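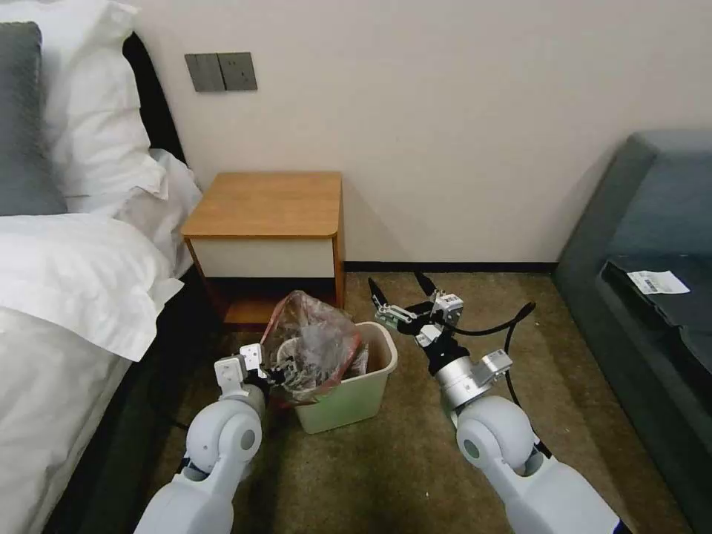
Small hotels in Parkum ask for a later start to the new waste rules

Owners of small hotels and guest houses in Parkum have asked the town council to give them more time before the new rules for waste from guest rooms come into force. A letter with 61 signatures was handed in at the town hall shortly before the council meeting, which began at seven in the evening and went on until almost eleven.

Under the rules, which the council accepted in the winter, every place with more than five rooms must separate its waste into four kinds: paper, food, packaging and the rest. The waste must be separated before it leaves the building, and it must be weighed once a week. The first weighing is planned for April.

Most of the people who signed the letter say they agree with the aim. Their worry is the work it will bring in the morning, when rooms have to be made ready for the next guests in a few hours, and the money they must spend on larger bins for the yard.

"We were told the rules in one letter and the prices in another letter, and between the two there were nine weeks," said Harvey Petrenko, who runs the Benavides guest house near the old ferry landing. "By that time I had already set my room prices for the whole summer. I cannot go back to a family who booked in January and ask them for more."

The Benavides has fourteen rooms on three floors and no lift. Until now all the waste was carried down the back stairs and put in a single container behind the kitchen. Mr Petrenko has tried the new way since the start of the month. He says that cleaning a floor takes longer than before, mainly on days when many guests leave at the same time.

What the rules say

The council has 105 places to stay on its list, from the two large hotels on the sea road to farmhouses which rent out a few rooms in the season. Of these, 58 have more than five rooms and will have to follow the rules in full. The smaller ones are asked to separate paper and food waste, but they will not be weighed and they will not pay a fine if they make a mistake.

Some of the signatures therefore come from owners who are not fully covered by the rules. Several of them told the meeting that they plan to add rooms and are afraid to pass the limit. Others share a yard and containers with a larger neighbour, and it is not clear to them who must answer for what is inside.

The rules do not say that guests must separate anything themselves. A hotel can leave one bin in each room and let its own staff do the sorting later, or it can put several bins in the corridor and ask guests to use them. The council left this open on purpose, after the larger hotels said that guests on a short stay often do not read notices.

There is also a part about bin bags. From next year the council wants to see fewer of them, and it asks owners to change a bag only when it is dirty or full. At present many places put in a new bag each day, even when the bin holds only a train ticket or a tissue. Owners at the meeting were divided on this point. One woman said her guests would think that the room was not cleaned. Another owner answered that he had stopped changing clean bags two years ago and had received one complaint, from a guest who also complained about the gulls.

Costs and containers

The largest part of the discussion was about money. A set of four yard containers, with a year of emptying included, costs 183 euros a month for a place of middle size. Before, the same place paid for one container and had it emptied twice a week in summer. The council says the new price will go down for those who produce less mixed waste, and that the weighing is needed to make this possible.

Owners replied that they cannot know in advance if they will be among those who pay less. They asked for one season in which the waste is weighed but the price stays as it was, so that each place can see its own numbers first.

The containers will be supplied by Storkoline, the firm which already collects glass and garden waste in Parkum. A speaker for the firm told the meeting that the first containers are in its depot and that the remaining ones will arrive in time. He could not say if smaller containers would be possible for yards with a narrow gate. There are at least a dozen such yards in the streets behind the church, where the gates were built for handcarts, and collection there is already done by hand – two men and a trolley, before the shops open.

Food waste is a separate question. Guest houses which serve only breakfast have little of it, mostly coffee grounds, fruit skins and bread, but in warm weather it cannot stay long in the yard. The firm will collect it twice a week from June to September and once a week in the other months. Some owners would like to make compost in their own gardens. The council said this is allowed if the heap is at least ten metres from the next house, and that compost made on the place will not be added to the weight.

Experience from Lustau

Several speakers mentioned Lustau, further along the coast, where similar rules have been used for two summers. Lustau began with the large hotels only and added the small ones a year later. A former hotel manager from there, who now lives in Parkum, said that the first weeks were difficult and that the containers were often filled wrongly. The matter became easier when the town sent a person to each house to look at the yard and the cleaning cupboard and give advice on the spot. She also said that the small bins from the rooms were never the real trouble. Most of the weight came from the kitchens and from deliveries, with their cardboard and plastic film.

Parkum has not planned such visits. There is a leaflet in three languages and a telephone number, which is answered in the mornings. After a question from the public, the council agreed to look into the cost of visits and to report back at its next meeting.

The staff who will do most of the work were also heard. A housekeeper from one of the sea road hotels said that her team had been shown the new containers but had received no extra time for each room. On a full day she has eleven rooms to finish before two o'clock. She asked that the trolleys be changed as well, because the ones they have now carry one sack for rubbish and one for linen, and a second rubbish sack has to hang on the handle, where it gets in the way at every door.

Her request was supported by people from both sides of the room. The council cannot decide which trolleys a hotel buys, but there is a small fund for shops and hotels which want to reduce their waste, and the chair said that trolleys and indoor bins could be paid in part from this fund. Owners can ask for up to a third of the price. The form is on the council's website, and paper copies are at the town hall and the library.

No decision yet

The council did not vote on the letter. The chair said that a later start for all places would be hard to arrange, as the contract with Storkoline has been signed and the collection rounds are ready. She thought it more likely that the start would stay in April, with no fines until the end of the summer. A second idea is to let places with fewer than ten rooms join in the autumn, when there are not so many guests and new staff can be trained in peace.

Mr Petrenko said after the meeting that he could live with either solution if he hears it soon. He has to hire two people for the season and would like to tell them what the work will be. He has ordered the containers already – his gate is wide enough – but has asked for delivery only at the last possible moment, as the space behind the kitchen is where his guests leave their bicycles.

The large hotels did not sign the letter. One of them has separated its waste for several years and sent a short note in support of the rules. The other did not send anybody to the meeting.

Owners who want to comment can write to the council until two weeks before the next meeting. Comments can be sent by post or left in the box at the entrance of the town hall, and they should give the name of the place and the number of rooms. The letter and the answers to it will be put on the notice board and on the website, together with the list of prices for each size of container.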